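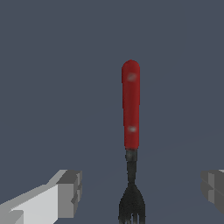 Why we keep picking the fork up by the neck when the handle is somewhat fatter was the first thing the Tumetti folks asked when they read last week's log, and their comment on our page went on from there: "We had the same argument in November and the handle people won. Did you try it both ways with the same seeds?"

Fair question! We hadn't. So that was today, July 2, 2025, most of it spent in sim and a silly amount of it spent waiting for the one good workstation.

Setup first so I can find it again. Wrist view on, fork standing straight up and down in the picture with the red handle at the top, fingers wide open on either side, going in level with the metal part. Plain blue-gray ground, no clutter (clutter is for the next round, the rules sheet for the Laur cup says we get three other items in the tray and one of them can touch the fork). I left the lighting alone this time. I keep wanting to fiddle with it and every time I do, I lose an afternoon.

Grasp target A is the neck, just under where the red stops. Grasp target B is halfway up the handle. Same starting poses for both, same finger speed, same lift height. 115 tries each. I wrote a little loop that dumps the result to a text file and then I went and ate my sandwich, and when I came back it had stopped at try 30 with a full disk. Somebody (me, it was me) had left video recording on from the demo. Cleared that out, started over from zero so the two sets match.

Neck did fine for straight lifts and badly for anything with a turn in it. The fork swings. You can watch it happen in the replay, the fingers close, up it goes, then the wrist rotates for the drop and the handle end just wanders off by itself. Handle grasp holds through the turn much better, but it misses more at the start, and the misses are nearly all the same kind: one finger gets there first and shoves the fork sideways before the other one arrives. So they're both kind of right, the neck people and the handle people, and I owe somebody a soda.

I think the shoving is our fault and not the fork's. The approach point comes out of the Pluner script, which puts the center of the box around the whole fork and calls that the middle, and if the fork isn't lined up with the gripper then the middle isn't in the middle. Last night's version had the fork closer to the right finger than the left and went in anyway. We should be shifting sideways first and closing second. I put in a quick fix that nudges the wrist over until both gaps match, only ran it on a handful of poses before I had to give the machine back, looks better but please don't quote me.

Stuff I changed, in case it breaks for you:
close speed down to 30, was 145, which was way too fast and I don't know who picked it
seed is 988 for everything from now on, don't touch it till after the cup
fork friction put back to what it was before the spoon tests
video recording OFF by default, there's a flag if you want it

Still open: does the real fork from the kitchen drawer weigh anything like the sim one? We never put it on a scale. The sim one came with the Notach cutlery pack and I have been trusting whatever mass was in the file, which, hm. If whoever opens the lab tomorrow could weigh ours and write it on the whiteboard I'd be grateful. Also the knife. Also please give me back the long USB cable.

Wrote back to Tumetti with both sets of numbers and asked what fingertips they were using when the handle won, their pads might be softer than ours. Next session I want the sideways fix run on all 115 poses, both targets, and then clutter.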